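Search this site Search Popular: grout, drawers, stains

Stone Counters, Tile Floors and the Stuff I Keep Under the Sink

Posted Oct 8, 2021

I get more mail about stone tops than about anything else, so this month I'm putting all my marble notes in one place. Some of this ran in the old newsletter, back when I was still writing it at the kitchen table in Stindidwood with a baby on my lap, and a few things have changed since then (I've given up on lemon oil completely).

First thing — vinegar. Please put it away! I know your grandmother used it on everything, and so did mine, but marble is soft and acid eats the polish right off. You get a dull spot called an etch, and no amount of scrubbing brings it back. Same goes for lemon juice, tomato sauce, and most bathroom sprays. For everyday wiping I use warm water with a small squirt of dish soap, then a second cloth with plain water, then a dry towel. The dry towel is the step everybody skips, me included when I'm tired, and then I wonder why the top looks cloudy.
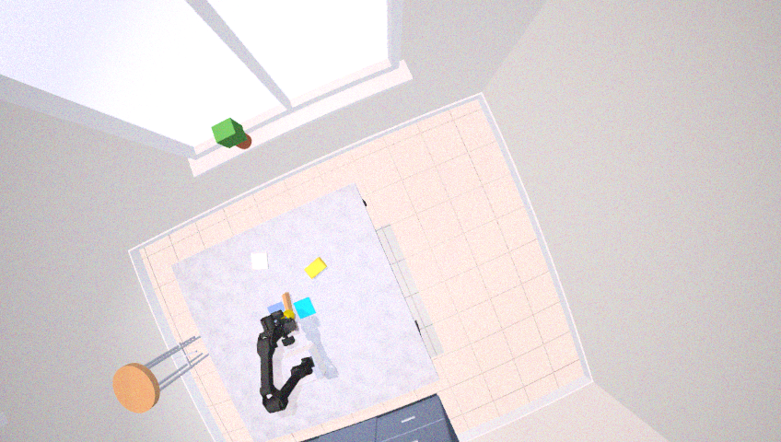
For oil stains you want a poultice, and it's much easier than it sounds. Mix baking soda with enough water to make something like peanut butter, spread it on the spot a little thicker than a nickel, cover it with plastic wrap and tape down the edges. Leave it overnight, take the plastic off, and let the paste dry all the way before you scrape it up with an old plastic card. My olive oil ring took three rounds. The coffee mark by the toaster took one, but I used hydrogen peroxide in place of the water for that (fine on white stone, not so great on dark, it can lighten it).

Sealing is where folks spend too much money. I've been through a bottle of Flatard and a bottle of Stalteo and couldn't tell you which was on which half of the counter. Wipe it on, wait as long as the label says, and buff off every last bit before it gets sticky. I did mine in August with the windows open.

Now floors. If you've got light tile like I do, it's the grout that makes the room look dirty, and you can mop until you're blue in the face. Baking soda paste again, a stiff nylon brush, ten minutes, scrub, rinse, and then rinse again with fresh water in the bucket. Do one small patch at a time or you'll be kneeling in dried powder by the end. Skip the wire brush! I ruined a whole corner of the laundry room that way in our first house.

While you're down there, run a barely damp melamine sponge along the baseboards. Go easy, it will take the shine off glossy paint if you lean on it.

For small chips along a stone edge I wet sand by hand. Start with 500 grit and plenty of water, go up to 2000, and keep the paper flat on a little block. Try it on the underside first, and if the chip is bigger than a pea, call somebody.

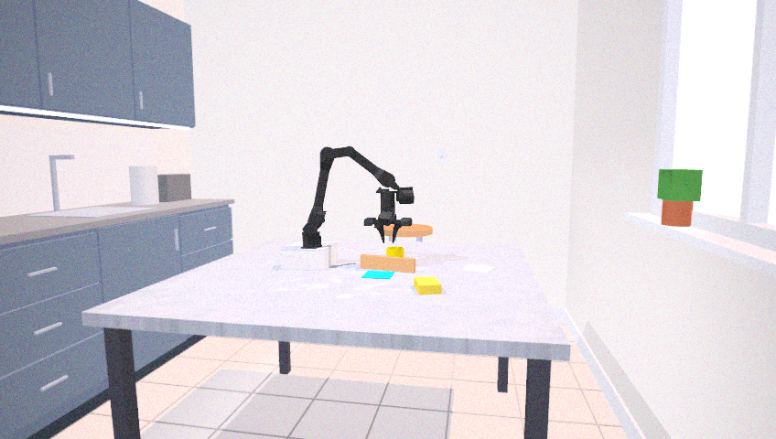 How often should a marble top be sealed?

Go by the water test and forget the calendar. Put a spoonful of water on the stone, wait fifteen minutes, and wipe it off. If there's a dark patch where it was sitting, it's time to seal. Mine needs it near the sink long before it needs it anywhere else, so I just do that end.

Next month is knives and cutting boards, and I've got a lot to say about dishwashers.

Comments (4)

Kelly Dawber
Tried the poultice on a butter stain and it's much lighter after two goes. Does it matter what kind of plastic wrap? Mine wouldn't stick to the tape.

Junaid Janjua
Painter's tape works for me, Kelly. I'd add to wipe the stone dry first or nothing sticks.

Esmaeil Esfahani
We have honed marble, not polished, and the etches hardly show. Worth mentioning to people who are still choosing.

Johannes Ngcobo
What about grout that has already gone gray? I have scrubbed and scrubbed. Thinking of one of those grout pens.

Contact | © 2021 Sandu Home Notes | Back to top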